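Folding red and white clothes on the padded seat

Posted 2020-05-05 in Laundry and Clothes

In our flat there is no table big enough for folding, so I do it on the gray seat by the wall. The seat is wide and padded, and it has the right height if I kneel in front of it. Red and white clothes are the ones I get the most letters about, so today I write only about these.

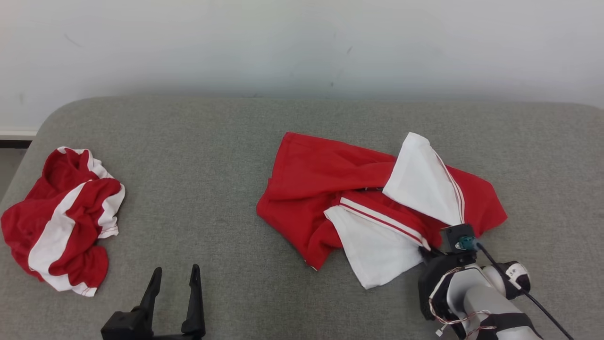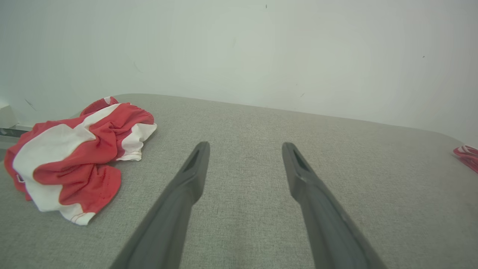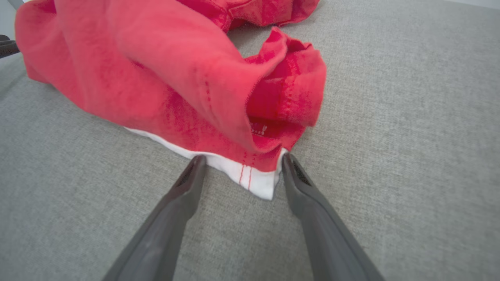
First, look for the label inside. On old clothes the print is often half gone, and then I treat the piece as if it said the lowest temperature. A new red thing with white parts I always wash alone the first 2 times, in cold water. After this it may go with other reds, but never with the white towels. I made this mistake in December and had pink towels until spring.

Do not leave it in the machine when the program is over. Wet red lying on wet white is how most stains begin. Take it out, shake it hard, and hang it so that the white parts do not touch the red ones. For a top with a collar I put one peg at each side seam, at the bottom. Pegs on the shoulders leave small points which do not go away without the iron.

If some color has already moved to the white, do not put the piece in the dryer. Soak it again in cold water with a color-safe oxygen powder. I use Bromon, one flat spoon for a small basin, but read your own package, the spoons are different. Wait 2 hours and look. Sometimes it needs a second time. Chlorine bleach I would not use at all on such clothes, it makes the red orange.

Now the folding. Lay the top with the front side down and smooth it with the flat hand, from the middle to the sides. A soft seat is less easy than a table – the cloth sinks a little – so I put a thin cutting board under it, or a big flat book. Fold one side to the middle, lay the sleeve back, and do the same with the other side. Then fold from the bottom up, in half and once more. Turn it over and straighten the collar with two fingers.

Trim with stripes is a good help here. If the stripes lie straight, the whole piece lies straight.

When a heap has been sitting for several days the creases are deep. You do not need to iron everything. Spray a little water, pull the cloth gently in both directions and leave it flat for 5 minutes. Cotton answers well to this, polyester not so much.

Before you begin, go over the seat with a lint brush. Gray woven fabric keeps hair and crumbs very well, and on bright red you will see every one of them. Mine is from Baran and the handle is already broken, but it still brushes.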